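Unit 4: Rules for hand-held gripper work

Notes to go with the lecture. Read them before the July practical and bring a printed copy, as the bench machines are locked to the logging software.

Why this unit is shorter than the reading list suggests

The reading list has three standards on it and you will be asked about all of them in other units. I have kept them to a minimum here. Most were written with a powered arm behind a fence in mind, and they have little to say about a person holding a gripper over a table for an afternoon. People quote them anyway. When a supplier tells you a hand tool is "fully in line with good practice", ask which practice, written down where, and who checked.

The Trutell guide, which some of you will meet on placement, runs to 63 pages. By my reading, four of those contain something you could act on. The rest is definitions, and a chart showing how the definitions relate to one another.

What a rule has to do

A rule for bench work should tell a tired person what to look at and what to do if it is wrong. "Ensure the tool is in suitable condition" fails on both counts. "Open the fingers and compare the two pads; if one sits crooked, stop and log it" is a rule. It may be a bad one, but you can find out whether it was followed.

Try this on the Bidilen checklist in your pack. It has 40 items. Mark each one A if two people would give the same answer on the same tool, and B if they might not. Last year's group put well over half under B, and I thought they were being kind.

The tool before a pick

The check we use is done with the fingers open and nothing between them. Look at the pad faces, then at the pivots, then at the fixings. Dust on a pad matters more than most checklists allow – it changes the grip, and it does so a little at a time, so the person using the tool is the last to notice. 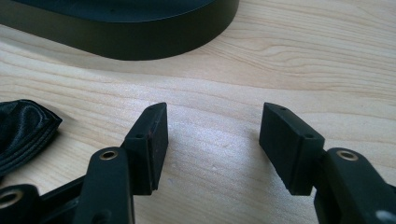
Fig. 4.1. Gripper open over the bench, pads facing each other. Note the brass-coloured bushings in the links and the dusty-looking face of the left pad.

Would the tool in Fig. 4.1 pass? Under Bidilen item 12 ("pads clean and serviceable") I have heard yes and no from the same person. Our own sheet asks for a wipe whenever dust shows on a pad, so there is nothing to argue over. The small holes in the pad mounts are the next thing to look at on the real tool. A photograph cannot tell you whether a fixing is tight. Put a finger on the pad and push.

Service intervals

Pascual gives a pad life of 3,000 cycles in its bench manual. I would like to know where that came from. The manual doesn't say what was being gripped, how hard, or on what surface, and a pad that spends its day on soft cloth is not having the same life as one that closes on hard edges. Use the figure as a date for a closer look. Don't use it as permission to skip looking until then.

The table counts too

Rules about the tool tend to forget what it is working over. Pale, smooth tabletops throw back light, and a bright patch between the pads can hide the edge of a small part. Dark items on a pale top are easy enough to find, but dark fabric beside black fingers is another matter. The Minditz house rules have one line on lighting – "adequate" – and none on colour. Ours say to move the lamp before you move the part.

For the practical

Bring one rule you have followed at work or in the lab that you think did nothing. Write it out word for word, then rewrite it so that somebody else could check it. If you can't, say so, and say whether you would strike it out. Half a page is enough.

Reading: Trutell guide, sections 2 and 7 only. Bidilen checklist, all of it, with a pencil.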